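Home | Workshop diary | Older entries | Newer entries | Parts wanted | Contact

December, evening

Back on the Sezer timer. I had put it off since the move to Pollwood because the last note I wrote on it said "stop here, clear bench first," and the bench has only now been cleared.

Condition as left: case open, dial off, mainspring let down, front plate still on. The fault is that the timer runs for 14 minutes, the train stops, and a light push on the case starts it again. It will do this in any position. Gayan Wanigasekara, who had it before me, blamed old oil and flushed the whole movement with lighter fluid, which changed nothing except the smell. I think the fault is in the contact side. The striking lever has to lift a small spring contact once per cycle, and if the contact is fitted too low it loads the train early. The stamping on the back plate is 1637, which matches nothing in the Erach parts list. The list skips that whole block of numbers.

Set up the lamp on its arm and put down clean white paper before touching any screws. I used to work on a green cutting mat and lost small parts on it regularly. Paper shows everything, including filings and lint, and it can be folded into a chute to pour parts back into a tin. The drawback is that anything round will roll on it. A folded edge along the front of the bench takes care of most of that.

Front plate came off at twenty past seven. Four screws, all steel, slots in fair shape, one slightly burred. Dressed the burr with a fine stone, two strokes. The plate lifted evenly at first and then hung on one pivot. I backed it down and tried again from the other side. It came free on the second try without bending anything.

Train inspection. Second wheel has end shake, more than I like, but within what these seem to tolerate. Third wheel fine. Escape wheel teeth clean under the loupe. Pallets have a faint line of wear and will do for a kitchen timer. Pegged out the pivot holes with sharpened pegwood, turning until the wood came out clean. The lower hole on the third wheel took six pegs. The rest took one or two each.

The contact side is where the time went. It is held by a pin pressed through a post, and the pin did not want to move. Tried pushing from the thin end with the flat punch, no result. One drop of penetrating oil, then a break for soup. On the second attempt it shifted and then came all the way out at once. Everything small went onto the paper together, which was the purpose of the paper. 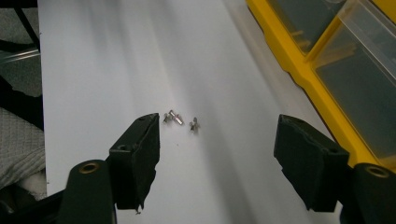 Small parts from the contact side, on the bench paper.

The pin is straight. Rolled it on the glass plate and saw no wobble. I measured it in two places and got the same reading, so it can go back. The pronged piece is the one I wanted to see. One prong sits higher than its neighbor, and comparing it with the drawing in the Dakley service sheet, it should not. That would account for the early load. I have not tried to correct it. This metal work hardens and I would like to have a spare in hand before I put pliers on it.

Wrote to Isabelle Dhillon about a spare. She has a scrap movement of the same family, missing its spring and dial but complete in the contact side as far as she remembers. She wants 2 dollars for the part and the return of the padded envelope. Agreed.

Cleaning: wheels and plate through the naphtha jar, then alcohol, then laid out on a lint-free cloth under the upturned glass bowl. The contact parts got the alcohol only. The spring contact has a rivet I do not trust and I kept it out of the jar.

Storage until the spare comes: screws in tin one, in order of removal. Contact parts in tin two with a slip of paper giving the orientation of the post. Plates wrapped together. I have been caught before by assuming I would remember which way round a symmetrical post goes.

To do next time:
- Fit Isabelle's part and compare lift height against the old one.
- Close up the second wheel end shake if the plate allows it.
- Oil at the pivots only, none on the wheel teeth.
- Run for 40 minutes, dial up, then repeat dial down.

The lamp arm has started to sag again at the second joint and I had to reset it twice during the evening. The wing nut is tight, so the fiber washer must be worn. Added a washer to the hardware store list, along with pegwood and another pad of paper.

Stopped at half past ten.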